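Skip to content Home Browse Collections Guides Contact

Search this collection Enter a term Go

# Uvo Living Room Tidying Collection

README and data card, issued 10/25/18

## 1. Overview

The Uvo Living Room Tidying Collection is a set of photographs and written notes on the everyday tidying of furnished living rooms. Its subject is the small work that takes place between full cleanings: picking cloths and clothing up from the floor, straightening pillows, and returning stray items to a bin, a box, or a drawer. The collection holds 1000 photographs and 300 written notes.

The material is maintained by the Uvo project, with editorial support from the Tisov household studies office. Questions about the contents of this card should be addressed to Bianca Onu, who edits the notes.

## 2. Scope

The collection is limited to rooms used mainly for sitting. Kitchens, bathrooms, and bedrooms are outside its scope, although items that normally belong in those rooms are included whenever they are found in the living room. A sock on the living room floor is therefore in scope. The drawer it came from is not.

Three kinds of record are kept:

- Photographs of the room or of part of the room.
- Notes, written in plain sentences, giving the names used for the furniture and the loose items.
- Placement records, which state where each loose item is to go under the rules in Section 5.

A photograph may exist without a note. A placement record is never issued without one.

## 3. Rooms and furniture

Rooms are identified by name. The two largest groups are Jasum and Valcárcel, which differ chiefly in their flooring: Jasum rooms are tiled and Valcárcel rooms are carpeted. The photographs reproduced in this card belong to the Jasum group.

Furniture is divided into fixed and movable pieces. A sofa is treated as fixed, together with its seat cushions. Tables are also fixed. Chairs, fans, and bins are movable and may stand in different places from one photograph to the next. Cardboard boxes are recorded as movable furniture when they are in use for storage, and as loose items when they are awaiting disposal. Where the purpose of a box is unknown, it is recorded simply as "box" and left where it stands.

Pillows require separate mention. A pillow on a sofa is regarded as being in its proper place, whatever its angle, and straightening it is optional. A pillow on the floor is a loose item.

The Jasum view below is the reference for the furniture terms. The brown sofa and its pale pink pillow are in place under the rules, as are the fan, the black bin, and the boxes by the tables. The crumpled white cloth on the floor is the loose item.
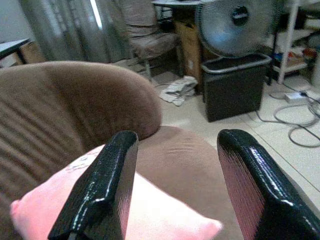

## 4. Loose items

Loose items are named by what can be established and no further. The preferred terms, from the general to the specific, are:

1. Item
2. Fabric item
3. Cloth, or clothing
4. Sock, shirt, towel, and similar names

Contributors should stop at the first term beyond which they would be guessing. Small gray and white pieces of fabric are the most common source of disagreement, as a bunched sock and a bunched dustcloth have much the same outline. Earlier notes used "sock" for nearly all of them. These notes were revised in July, and 85 entries were changed to "fabric item."

Tags and labels are worth recording. A sewn tag does not settle what an item is, but it often helps a second reader match two notes that refer to the same piece. Color should be given in one word wherever possible.

Paper, food wrappers, and other trash are recorded as "trash" without further detail.

## 5. Placement rules

The rules were written so that two people tidying the same room would leave it in the same condition. They are brief:

- Clothing goes to the laundry.
- Cloths used for cleaning go to the laundry if crumpled and to the shelf if folded.
- Trash goes to the bin.
- Pillows go to the sofa, at the end nearest the spot where they were found.
- Items that cannot be named beyond "fabric item" go to the laundry.

The last rule is the one most often questioned. It was adopted after a trial in which unidentified pieces were set aside on a chair for later sorting, and the chair filled up. Sending them to the laundry was judged the lesser inconvenience – a clean dustcloth that is washed again has suffered no harm.

Items partly under or against a sofa are to be treated as floor items. The area along the base of the sofa should be checked last, after the open floor is clear, and checked from both ends. On glossy tile, reflections from ceiling lights can make pale items hard to pick out, and a second look from a lower position is advised.

The soft gray item beside the brown fabric in the next photograph has a small white tag near its upper end. It could be a sock or a small cloth; the entry reads "fabric item, gray, tagged," and its placement is the laundry.

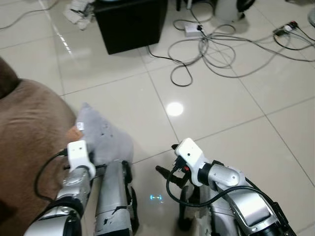
Onu asks that contributors resist upgrading such entries to "sock" on a second reading unless they have handled the piece themselves.

## 6. Known limitations

Tiled rooms are better represented than carpeted rooms. The Valcárcel group accounts for around 400 photographs, and many of these have no note. Terms for upholstery are inconsistent in the older notes, where "couch," "sofa," and "settee" are used for the same piece. Only "sofa" should be used from now on.

Shelves and closed cabinets are poorly covered. Placement records that end at a shelf do not state which one.

## 7. Corrections

Corrections should give the room name, the term now in use, and the proposed term. Proposals to rename a whole category are held for the next issue of this card.

Comments (3)

**marlow_t**
The laundry rule works in our house too, but I would keep microfiber cloths out of it. Ours get washed separately from clothes or they pick up lint. Could there be a line for that?

**Bianca Onu**
Thank you. The notes do not record fiber at present. I will add your suggestion to the list for the next issue.

**Pell**
Section 3 says a box of unknown purpose stays where it is. I have had one by my table on those grounds for two years.

Previous Next Back to top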